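Right, kettle's on and I've been meaning to write this up for weeks, so settle in. It's a thread for anyone who, like me, came to Stollow this spring and has been quietly wondering what on earth to do with their evenings in it.

If you haven't met it, Stollow is the walking game from Sedero, the one where your real streets turn into lanes on an old map and you collect lamps as you go. I put it on my phone in March, meaning to give it a weekend. It's now July and I own a second pair of walking shoes.

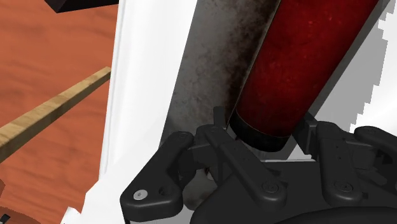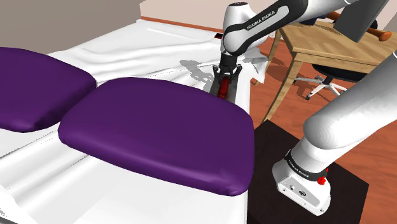
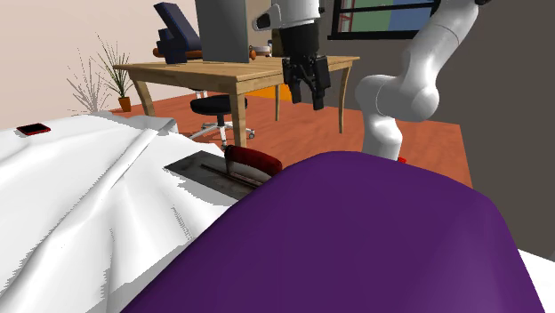
So, lamps. The game gives you a little lamp for every named spot you reach on foot, and for my first month I thought the whole point was to grab as many as I could. I'd come home with a pocketful and no idea what any of them did. The bit I'd missed is that lamps come in colours and the colours matter a great deal. Purple ones, that same deep purple as the cushions, are the ones you want to hang on to, because they're what you feed to the Stenero gates later on. I burned mine lighting up my own road like a Christmas market. Very pretty, total waste, please learn from me.

What's a Stenero gate? Lovely question, and the game is very shy about answering it. They're the tall arches that only show up after dusk, nearly always near water or a railway line in my experience. You need 3 purple lamps to open one, and what you get back is a stretch of map that wasn't there before. My first was by the canal and I stood there grinning at my phone while a man walked his dog round me in a wide circle.

A word about steps, as I see people fretting over it. You don't need to be a marathon walker! The daily lantern fills at 2,434 steps, and for me that's the long way to the shop, once round the park and home again. On wet days I've done it up and down the landing, though you won't pick up any lamps that way, only the lantern.

Now, the Yazzie update. I know opinion is split. It brought in the travelling merchant, who turns up for an evening and then wanders off, and plenty of folk feel she's a nuisance if you work shifts or have little ones to put to bed. I do see that. But she's also the first person in the game who'll swap three plain lamps for something useful, and before her my bag was forever full of dull white ones I couldn't bear to throw out.

If you want to catch her, have a look at the map just after seven. She's marked by a small kite, and she stays put until you've either traded or let the evening go by. I missed her four times in a row by looking at teatime, getting cross and putting the phone away.

Battery, then. Stollow is a hungry thing. I turn off the moving clouds (Settings, then Sky, then the bottom switch) and drop the screen brightness before I leave the house, and that gets me through a decent two hours with enough left to ring home. The footstep sound I leave on. I'm fond of it, and it tells me the game hasn't quietly nodded off in my pocket, as it did for the whole of one very good hill.

Where am I up to, for those who asked? I've 1,618 lamps found since I started, which sounds grand until you meet the people in my local group who were in at the very beginning. One lady has a map so full it looks like a spilt jar of sweets. They've been kindness itself though, and somebody always waits at the gate for the slower ones — usually me.

Last thing. You can carry roughly 900 lamps before the bag starts refusing new ones, and it gives you no warning whatsoever, it just doesn't pick them up. Have a clear-out before any long walk. Plain white first, then the yellows, and keep your hands off the purples.

I'm trying the river path tomorrow evening if it stays dry, and there's supposed to be a gate under the old footbridge. If you've already opened that one, tell me which side to stand on!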